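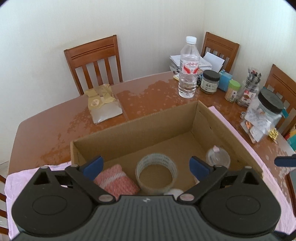

## Parish hall jumble sale: walk-round before the doors open

August 2026, filled in by Freya Holroyd, with comments as I went

I've used the same sheet as last time, with a bit more room for writing because I always run out and end up going round the margins. Anything ticked is fine to open. Anything left blank wants doing before we let the queue in, please, however much they knock on the glass.

### Entrance and porch

- [x] Both doors open fully and stay open on their hooks
- [x] Mat lies flat
- [ ] Ramp in place and steady. *It rocks a little on the left where the paving has sunk. Renji has gone home for a bit of slate to pack it with, and I'd like somebody to walk up and down it a few times when he's back, preferably with the loaded pushchair from the crèche cupboard.*
- [x] Handrail firm. *Gave it a good hard pull. Lovely job, whoever tightened it.*

### Main hall

- [x] Gangways wide enough for a wheelchair the whole way round. *We did lose a bit of space by the stage when the books arrived, so I have turned that table end-on and it's much better now.*
- [x] Table legs locked. *Do check yours again once it's loaded! The old Nuslow folding ones can look locked when they aren't, and I had one go down on my foot in October with a full canteen of cutlery on it.*
- [ ] Boxes under tables pushed right back. *Mostly good, but bric-a-brac has three sticking out at shin height. Nélida, I know you like to have them handy, but could they go behind you instead?*
- [x] Heavy things kept low. *The sewing machine has come down off the top shelf and is sitting on the floor by the wall, where it will sell just as well.*
- [x] Glass and china away from table edges
- [x] Knives and scissors behind the counter, to be asked for

### Electrical goods

- [x] Nothing on sale with a bare wire or a cracked plug
- [ ] Every item has its test sticker. *Fourteen things came in and all have been looked at by Emiliano, bless him, but the standard lamp has lost its sticker somewhere between the van and the table. It stays in the back room until he's seen it again. A very nice lamp too, so I hope it passes.*
- [x] Extension lead to the till taped down along its full length

### Kitchen and teas

- [x] Urn on the back worktop, lead well clear of the sink
- [x] Fire blanket on its hook
- [x] First aid box stocked. *Plasters topped up, burn gel in date. I took out the old eye wash and the new bottle is in the lid.*
- [x] Hatch shutter propped properly. *With the proper wooden bar, I'm pleased to say, and the broom is back in its cupboard.*
- [ ] Allergy cards on all the cakes. *Still waiting for Genji's walnut loaf and the two lemon ones. If a cake hasn't got a card it doesn't go out, even if it's mine.*

### Fire exits

- [x] Side exit clear inside and out
- [x] Back exit opens with one push
- [x] Green signs lit
- [ ] Meeting point sign out on the grass. *The post is up but the board is in my car, and my car is behind the van. I'll fetch it as soon as Renji is back.*

### Still to do before opening

1. Ramp packed and tried (Renji)
2. Bric-a-brac boxes moved (Nélida)
3. Lamp looked at again (Emiliano)
4. Cake cards (Genji, and I can write them if you tell me what's in everything)
5. Board out on the grass (me)

Come and find me by the tea hatch when yours is done and I'll tick it off.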